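Ticket: Head camera stream drops and smears during base turns, Bremley flat
Project: Pendoseo household tidying set
Component: Capture / head camera / sync
Priority: Medium
Status: Closed, with follow-up
Opened: Oct 20, 2025

Reported problem

Episodes recorded in the Bremley flat are failing the sync check at upload. The checker says the head camera has gaps and that the joint log and the head video don't end at the same time. Failures are only on tasks where the base moves. Tabletop episodes from the same shift pass. The operators also say the head picture on the teleop screen stutters when they turn, and that they have started turning more slowly to get round it, which we don't want because it changes how the demonstrations look.

Checker output for the first bad episode:

head_cam: frame gap over limit
head_cam: end time mismatch with joint_log
left_arm: ok
right_arm: ok
result: REJECT

Environment

Two-arm mobile unit, teleoperated. Recorder is the Faltel build that went out to all sites in May. Head camera on the long USB lead through the neck. Storage is the removable drive, swapped at the end of each shift. Room is the living room layout with clothes, bags and boxes left out for the tidying tasks.

Log

Entry 1

Pulled 10 episodes from the shift: five with base movement and five without. All five without movement are clean. Four of the moving ones are rejected. The one that passed has only a short straight drive at the start and no turn.

Looked at the gaps. They are not spread evenly. They come in bunches, and each bunch lines up with the base yaw rate going up in the joint log. Arms can move as much as they like with the base still and nothing is lost.

Entry 2

First guess was the drive. A busy room with the view swinging round makes bigger compressed frames, and a slow drive could fall behind. Swapped it for a new one and recorded three turns on the spot. Same gaps. Checked the write queue during the run and it never filled. Put the old drive back. It is not the drive.

Entry 3

Second guess was the compression itself. Set the encoder to a fixed lower bitrate and repeated. Gaps still there, and the video looked worse, so set it back. Processor load was normal in both cases.

Entry 4

Went through the kept frames by eye to see what state they are in on either side of a gap. This matters because the annotators at Hodžić had sent back some Bremley episodes as "unclear", and we had been treating that as a separate complaint.

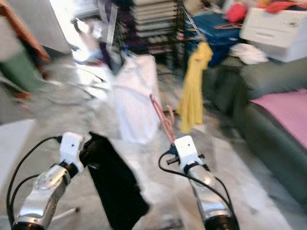 Exposure is the second fault, and it has been hiding behind the first one. The camera was on automatic exposure, and the shutter time it chose indoors is too long for a turn. The grippers hold still in view because they travel with the head, so the near part of a frame can look fine while everything further away is streaked. In the frame attached to this entry you can make out the white gripper heads' sensor dots and the fasteners on the left arm without any trouble, but the space between and behind the arms is badly smeared. The yellow garment hanging by the white bag can still be picked out by its colour. The pale heap on the other side of the bag can't be named with any confidence, and neither can the dark things by the rack. An annotator asked to mark every loose item would have to guess, and guessed labels are worse for training than missing ones. The black cloth at the left gripper is easy to find, though I would not want to say from this one frame whether it is a sock or something else.

So there are two faults: frames missing during turns, and kept frames smeared during turns. I am keeping both in this ticket as the same episodes are affected.

Entry 5

Back to the missing frames. Ran the camera with a short lead straight to the computer, bypassing the neck. Turned the base five times in each direction at normal operator speed. No gaps at all.

Refitted the long lead. Gaps came back on the first turn to the left. None to the right in that run. Held the neck cover off and turned again by hand with the motors off. The lead pulls tight against the plug at the neck joint on a left turn. There was a tie fixed too close to the plug, so there was no slack to give.

Entry 6

Cut the tie and refitted it lower down, leaving a loop. Also replaced the lead, as the plug had become loose in the socket. Ten turns, five each way, no gaps. Teleop picture no longer stutters according to the operator on shift.

Checked the gripper cables at the same time. They were not part of the fault. Both are seated properly and neither catches when the arms are moved through their full range.

Entry 7

Exposure. Fixed the shutter time at a shorter value and raised the gain to make up for it. First try was too dark under the shelves, so the fold of a cloth against a dark background was hard to see. Second try is usable: a bit of grain, but edges hold during a turn at normal speed. The far side of the room is readable in most frames of a turn, which it was not before.

White balance was also automatic. Fixed that too. It drifted when the camera swung past bright surfaces, and for clothes sorting the colour is part of the task.

Entry 8

Re-recorded four tidying episodes with the new lead and settings. All four pass:

head_cam: ok
end time: ok
left_arm: ok
right_arm: ok
result: ACCEPT

Sent them to Hodžić without saying what had changed. They came back labelled in full, no "unclear" marks.

What to do with the old episodes

Rejected episodes stay rejected. We looked at filling the gaps by repeating the last good frame and decided against it. The policy would learn from pictures that don't match the arm positions, and we had that trouble before on the kitchen set.

Episodes that passed the sync check but are smeared in the turns are kept. The arm work in them is good. They are tagged "turn_blur", and the training config can drop the frames where the base yaw rate is over the limit and keep the rest. Please don't delete them from the shared store to save space — the joint logs are sound and are used for other things.

Some blur will still be in the set even with the new settings. That is acceptable. The robot will see some blur when it runs by itself, and a set with only sharp frames would not match that. What we don't want is a whole turn where no frame is readable.

Changes made

Head camera lead replaced, tie moved below the neck joint.
Shutter time, gain and white balance fixed in the Bremley site config.
Tag "turn_blur" added to the Pendoseo tag list.
Start-of-shift check now includes one full turn left and one full turn right with the recorder on, then a run of the checker on that clip. It used to be done with the base still, so this fault could not show up.
Operators told to go back to their normal turning speed.

Still open

The Faltel recorder only reports gaps at upload. It should warn on the teleop screen during recording, so that an episode can be stopped and started again. Raised as a separate request with them. No date given yet.

The fixed settings are right for the living room with the lights on. They have not been tried in the hall, where there is less light. Whoever sets up the hall tasks should record a test turn first and adjust the gain only. Leave the shutter time alone.

Other sites have the same neck and may have the tie in the same place. A note has been sent asking them to look. If a site finds the tie close to the plug, move it and replace the lead in the same visit, then reply on this ticket with the result of the turn check.

Closed after the second clean shift. Reopen if head_cam gaps come back on any moving episode from this unit.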